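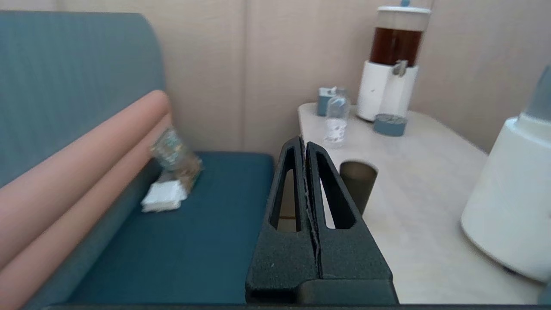

Weslow wrote to us that the arm was the easy part to budget for, and the spare fingers were what they forgot.

1. Set aside 2,000 dollars for the Dranura gripper and its mount, and order extra fingers now – you'll be glad you did!
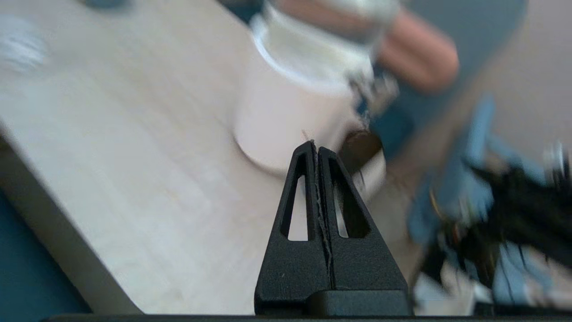

*Fig. 2. Closed fingers near a white cup.*

2. Add 116 dollars for cables.

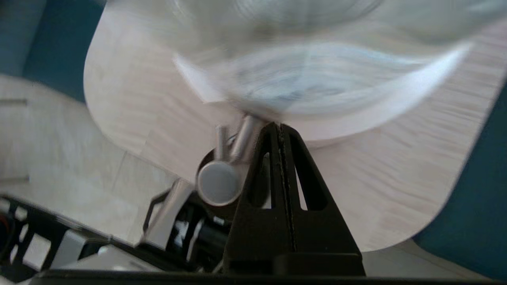 Dranura Setup Guide, February 2020

**Note:** Measure your table before you pick an arm, please.

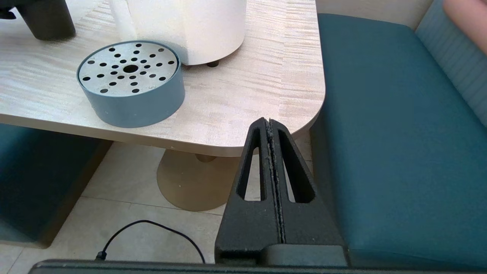
3. Keep 17 dollars back for cable ties.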